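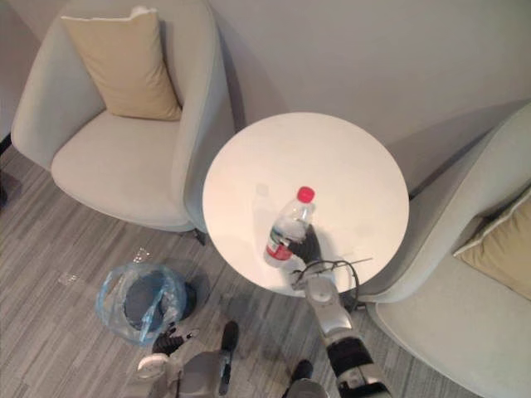
Chapter 6
The Short Game: Putting on Slopes

Stand behind a ten-foot putt on a tilted green and you are looking at one of the loveliest problems in sport. The ball will leave your putter in a straight line. Within a foot or two it will begin to lean downhill, and as it slows, it will lean harder. Somewhere out there, off to the side of the hole, is the spot you have to aim at. Finding that spot is called reading the green, and this chapter is about learning to do it well.

I love teaching this part of the game! Beginners can get good at it quickly, because it asks for no strength at all, and a twelve-year-old can read a putt every bit as well as a club champion. You need your eyes, your feet and some patience (and, for the drills at the end, a bag of tees and a length of string).

What you will learn

How to find the high side of a putt before you reach the green
How speed and break work together
Why uphill and downhill putts on the same line need different aim points
How to pick a spot to roll the ball over
How to practice reads by yourself and with a partner

Words to know

Break: the amount a putt curves between the ball and the hole.
Fall line: the straight downhill path through the hole, the way water would run off if you poured it there.
Apex: the widest point of the curve, where the ball is farthest from the straight line to the hole.
High side: the uphill side of the hole. A putt that misses here is sometimes called a "pro side" miss.
Grain: the direction the grass grows. We will leave most of this for Chapter 8.

6.1 Two putts at Gristley

The practice green at Gristley sits on the side of a hill, and it fools everyone the first time. One August morning, Letay Nigatu and Lucian Furtună each hit the same putt there, 17 feet long, running across the slope from left to right. Both of them read it correctly as a left-to-right putt. Both aimed left of the hole, at the very same tee stuck in the fringe.

Letay's ball rolled gently, swung down the hill and dropped in the left side of the cup. Lucian's ball went off much faster. It barely curved, passed the hole on the high side and finished four feet beyond it.

So who had the better read? You can't answer that from the aim alone, and this is the big idea of the chapter. A read is a line and a speed together. Lucian's line would have been fine for Letay's speed. For his own speed, he needed to aim closer to the hole. A fast ball spends less time on the slope, so gravity has less time to pull it sideways. A slow ball gives the slope all the time it wants.

Try this before you read on. Put a ball down on any sloping green and putt it to the hole three times from the same place: once so it would just topple over the front edge, once so it would finish a foot past, and once so it would hit the back of the cup hard. Mark your aim each time with a tee. You'll be surprised how far apart the tees are.

6.2 Start with your feet

Most players crouch behind the ball and stare. That's useful, and we'll get to it, but your feet often know more than your eyes do. Walk slowly from your ball to the hole, a little to one side of your line so you don't step on it. Stop halfway. Stand with your feet shoulder-width apart and let your arms hang. Which foot feels heavier? That's the low side.

Alina Grecu, who coaches the juniors at Avram, has her players do this with their eyes shut. They point downhill, open their eyes and check with a ball. Her group got through 400 of these tests in one season, and she still starts every lesson with a few. It takes under a minute, and even the shy ones get loud about it when they're right.

Now turn the page to Figure 6.1 and find the fall line on each of the greens shown. Work in pencil. You will come back to these drawings in section 6.4, once you have learned to choose an apex, and you may want to change your mind.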